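Section 4. Washing Soft Toys in the Front-Loading Machine
Herrera House Laundry Guide

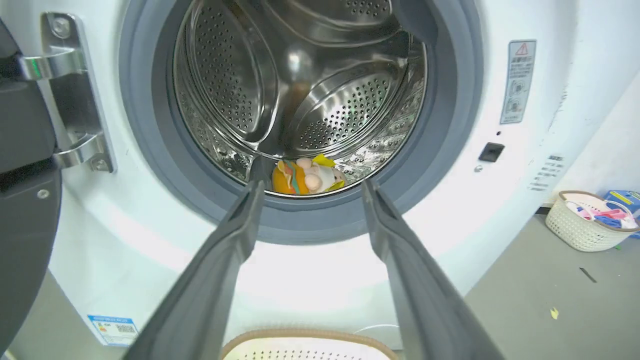 Soft toys from the playroom are washed on their own, in small loads, and this section covers the whole job from sorting to putting away. It applies to the front-loading washer on the ground floor. The top-loader in the annex has its own section and should not be used for toys. Small plush toys settle at the bottom of the drum, just above the gray rubber gasket, like the orange-yellow one with the striped section, and it is easy to shut part of one in the door. Most of the cautions below have to do with the gasket and the drum. Read 4.1 and 4.2 before your first load.

4.1 Sorting

1. Empty the toy bin onto the sorting table.
2. Read the sewn-in label on each toy. If it says surface wash only, put the toy in the blue tray and go to 4.6.
3. Set aside anything with a battery box, a music button or a squeaker. If the battery box unzips, take it out and wash the toy. If it doesn't, use the blue tray.
4. Pull lightly on eyes, noses, ears, flaps and ribbons. Anything that gives goes to mending first.
5. Check the seams. A hole you can get a fingertip into needs to be stitched before the toy goes in water.
6. Separate dark and bright toys from white and cream ones. Toys with several colors go with the brights.

Note: Toys that belong to one child and not to the playroom should have a name tape. Write the name on the load sheet before washing. If there is no tape, ask Celeste Arancibia at the front desk.

Caution: Do not machine wash toys filled with beans, pellets or foam beads. If a seam opens, the filling goes through the drum holes and into the pump.

4.2 Checking the machine

1. Open the door all the way. Don't lean on it or hang laundry bags from it. The hinge carries the full weight of the door and was replaced once already this year.
2. Turn the drum by hand one full turn and look behind each paddle. Socks and hair ties collect there.
3. Pull back the lip of the gasket and wipe the fold with a damp cloth. Start at the bottom.
4. Wipe the inside of the door.
5. Pull out the detergent drawer and rinse it if there is powder caked in the corners.

Note: The warning label on the front of the machine is in Chinese. An English translation is in the plastic sleeve at the back of this binder. Leave the label on the machine.

4.3 Loading

1. Put each small toy in a mesh bag and close the zipper. Tuck the zipper pull under its elastic cover. Larger toys can go in a tied pillowcase.
2. Place the bags toward the back of the drum.
3. Add two or three old towels of a similar color. A single toy by itself will throw off the spin, and the machine may stop with water still in it.
4. Fill the drum no more than half full.
5. Run a finger around the gasket to check that no bag, strap or towel edge is lying across it.
6. Close the door until it clicks.

Caution: Always look into the drum before closing the door, including when you think the machine is empty. Young children visit the laundry room with staff. Keep the door shut between loads when a child is in the room, and open it again when they leave so that the drum can air out.

4.4 Detergent and settings

Use Virnura liquid in the main compartment. Half a cap is enough for a toy load. More than that stays in the stuffing and leaves the fur stiff. Do not use fabric softener or bleach.

1. Turn the dial to Delicate.
2. Set the temperature to cold for brights. For white and cream toys, warm is fine if the label allows it.
3. Set the spin to 400.
4. Press Extra Rinse once.
5. Press Start. The door locks after a few seconds.
6. Write the start time and your initials on the load sheet.

If a toy has been chewed or has been in the sick room, bag it separately and check with Valentyna Lysenko before choosing a cycle. Those toys follow the infection control sheet, and its settings override the ones given here.

Note: The display shows 69 minutes at the start of this cycle. The number can jump up during the rinse while the machine balances the load.

4.5 Unloading and drying

1. Wait for the door to unlock. Do not pull on it while the lock light is on.
2. Take out the bags and towels. Look at the bottom of the drum and inside the gasket fold for anything that has worked loose.
3. Squeeze each toy in a dry towel. Don't wring it.
4. Pull the toy back into shape and fluff the fur with your fingers.
5. Lay toys on the mesh rack, with space between them. Do not clip them up by the ears.
6. Turn them over in the evening and again the next morning.
7. Press the thickest part of the toy firmly. If it feels cool or heavy, leave it on the rack.

Thick toys may need two days. The tumble dryer may be used on the no-heat setting only, and only for toys whose label permits it.

Caution: Do not return a damp toy to the bin. One will sour the whole bin.

4.6 Surface washing (blue tray)

1. Mix a teaspoon of Virnura liquid into a bowl of lukewarm water.
2. Dip a white cloth, wring it out well and test it on the underside of the toy. If color comes off on the cloth, stop and use plain water.
3. Wipe in one direction, rinsing the cloth often.
4. Go over the toy again with a cloth dipped in clean water.
5. Dry on the rack as in 4.5.

4.7 Problems

Machine stops before the spin: The load is unbalanced. Wait for the lock to release, spread the bags out, add a towel and run Spin only.

Water on the floor under the door: Something is caught in the gasket, or the fold is dirty. Clean as in 4.2. If it happens again, switch the machine off and tell Patricio Paredes.

Rattling during the wash: Usually a zipper pull or a button. Let the cycle finish, then check the drum and the fold.

Gray marks on light toys: The gasket was not wiped. Clean it and wash the toy again.

Toy smells after drying: It was still wet inside. Repeat 4.4 with an extra rinse and allow another day on the rack.

Mesh bags are kept on shelf 16. Replacements come from Histthorpe, item 103, in packs of four. Put torn bags in the mending basket with a note.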